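Chapitre 3
Montrer la tâche : guidage à la main, téléopération

Avant d'écrire une ligne de code, on montre. Deux voies : prendre le bras par le poignet, ou le piloter à distance. Ici, la chambre simulée.
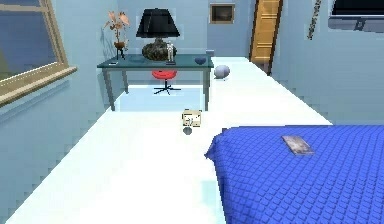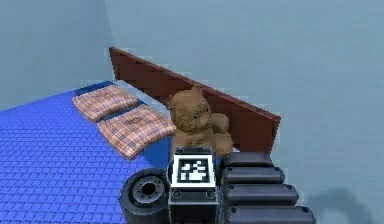

Strobel, 2022-05-07

Commencer par la seconde voie. Opérateur au poste, manette Koltier, rien d'autre. Consigne courte : aller vers l'ours en peluche, pincer, soulever. Le marqueur carré sur la pince sert au recalage, on y revient section 3. Jeu Irkex : 652 démonstrations, dont 29 écartées (hésitations trop longues, surtout). Le guidage à la main donne des gestes plus lisse, mais il faut un vrai bras. Donc plus tard.

A retenir pour la suite : une démonstration = états + commandes, horodatés ensemble.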